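Hand-held grippers: curved fingers or straight? (and does anyone like their marker cubes)

Posted in: Grippers & End Effectors

benchgoblin
Nov 2, 2019
We're trying to settle on one hand-held gripper before January, when the Bela arm arrives and we lose the right to change our minds. Candidates are the Trastport pair and the Brultavach pair. Both go on your hands, both are tracked by printed markers, both make you look like a lobster with a grant.

My test is dull on purpose. Holder on the floor, come at it from both sides, pick it up, put it down, 100 times per pair. Tile floor, because our tables are where equipment goes to be stacked.
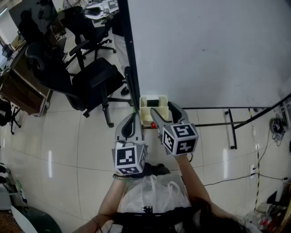 Both grippers in on the holder. Marker cubes sit behind the fingers.

Trastport dropped it 2 times. Brultavach dropped it more often than I'm willing to type until I've checked the finger pads.

marrowfat
100 picks of one holder tells you which gripper likes that holder. Try a pen. Try a sock. Curved fingers look great on anything boxy and then you hand them something flat and they just sort of pat it.

Elīna Sakalauskas
Disagree with marrowfat, a bit. One object done properly is worth more than a drawer of them done once each. But I'd want to know what the tracking did. We run the Mensah controller and its log flags every frame where a marker goes missing. Ours went missing whenever somebody crossed their wrists, and people cross their wrists constantly once you ask them to stop.

benchgoblin
Tracking log for the Trastport run had 170 dropouts. Before anyone faints, 80 of those were me reaching across myself for no reason I can defend.

The camera on the gripper has been less trouble than I feared. It's wide enough to get its own finger, the marker and most of the room.

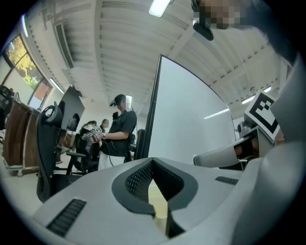 Gripper camera view, finger and marker at right, second operator further back.

The bit I don't love is how much of the picture is gripper shell. I paid for those pixels.

marrowfat
So that's a lot of ceiling. What's it like pointed at the thing you're picking up?

benchgoblin
Better. Less ceiling, more thing.

tin_ferret
Have you weighed them? Everybody compares fingers and then by mid-afternoon your forearms have picked the winner. I moved to the lighter pair and my drop rate halved with no change in skill, and I was there, I'd have noticed skill.

Elīna Sakalauskas
Seconding the weight question. Also swap which pair goes first, or you're measuring lunch.

benchgoblin
Fine. Kitchen scale tomorrow, Brultavach first, and marrowfat can have one sock.

marrowfat
Wool, please.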